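Belamstead Household Forum
Home > Cleaning and Tidying > Storage and Clutter

Thread: The odds and ends bin - sort it or tip it?

Started by pegbasket
Sunday, January 11, 2026

Every bedroom in our house has one bin where the small stuff goes. Ours started as a place for the bits that come out of pockets and off the bedside table, and by December it was full to the point where I'd stopped looking in it. Spare buttons in their little packets, sachets of silica gel, foreign plugs, receipts, hair grips, the lot.

I've got this afternoon free and I want it dealt with before the week starts. My question is whether people tip the whole thing out and start from nothing, or take things out one at a time and leave the rest where it is. I've tried tipping before and ended up scooping most of it back in at bedtime.

Also, where do you do it? I normally use the bed as it's the right height and I don't have to kneel. My other half says the kitchen table.

marl_and_clay wrote:

Tip it. You can't sort what you can't see. If you pick from the top you only ever deal with the top, and the stuff at the bottom has been there since you moved in.

Kitchen table for me as well. Small things roll into the dip in a mattress.

Tuppence4 wrote:

I disagree with the above. Tipping is fine if you've got two hours and no children. If you get called away halfway through you've got a worse mess than you started with, and on a bed you have to clear it before anyone can sleep. One at a time from the bin means you can stop whenever you like.

What I do is set a timer for 30 minutes. Whatever comes out in that time gets a decision. Whatever's left waits until next Sunday.

pegbasket wrote:

Thanks both. I've gone with the bed and I'm leaving everything in the bin for now, so Tuppence4 wins the first round. I pulled the quilt up first, although not very well. It's an old patchwork sort of plaid, blues and greens with a checked edge, and it has had worse on it than a storage bin.

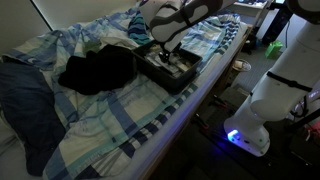

Orstead_Liz reckons a dark bin is half the trouble. She had the same sort of thing for years and says small grey and black bits vanish against the sides, so you stop seeing what's in there. Hers went to the charity shop and she bought clear ones with lids, 2 for each bedroom, and says she has not lost a button since.

pegbasket wrote:

I did wonder about clear ones but I don't want to look at the contents every day. The dark grey matches the shelf.

Orstead_Liz wrote:

Put a strip of masking tape on the end and write on it what's inside, then. It's the not knowing that makes you go out and buy another packet of picture hooks when you've got three already.

marl_and_clay wrote:

Still say tip it. But if you must leave it in the bin, at least put an old sheet down. Anything that's been sitting at the bottom of a box has got grit and fluff on it and you'll be sleeping in it.

Tuppence4 wrote:

A quilt washes. A sheet is one more thing to fold.

hobnail wrote:

Sorting is the easy part. The hard part is having somewhere for each thing to go afterwards. I had a bin like this with 500 things in it, and I know that because I counted them one wet weekend. Nearly all of it had no home anywhere else in the house, so back it went.

Now I have a drawer in the hall with an old cutlery tray in it. Buttons and thread at the front, batteries next, then keys, then anything electrical. If it doesn't fit one of those it goes out. The bin is still there but it's never more than a third full.

My sister in Bisumby does hers with egg boxes, which works for buttons but is hopeless for cables.

Orstead_Liz wrote:

Watch the batteries in a drawer. Keep them in a tub or tape the ends, especially the square ones.

hobnail wrote:

Good point, they're in a tub.

marl_and_clay wrote:

What are people doing with the silica gel sachets? I keep them in the toolbox and they seem to do some good, but I must have far more than I need.

Tuppence4 wrote:

Camera bag, seed tin, and the box where we keep the passports. The rest I throw away. You don't need 1000 of them and they keep on coming.

pegbasket wrote:

Update as I've stopped for tea. I did one round with the timer. Receipts are in the recycling apart from the one for the kettle, which is still under guarantee. Buttons are in a jam jar. I found the allen key for the bed, which we could have done with in December when it started creaking.

I'm keeping the grey bin and I've put tape on the end as Liz suggested. Not tipping it, sorry marl. I'll do another half hour next weekend and see if I reach the bottom.

marl_and_clay wrote:

You won't, but good luck. Tighten that bed while you've got the key in your hand.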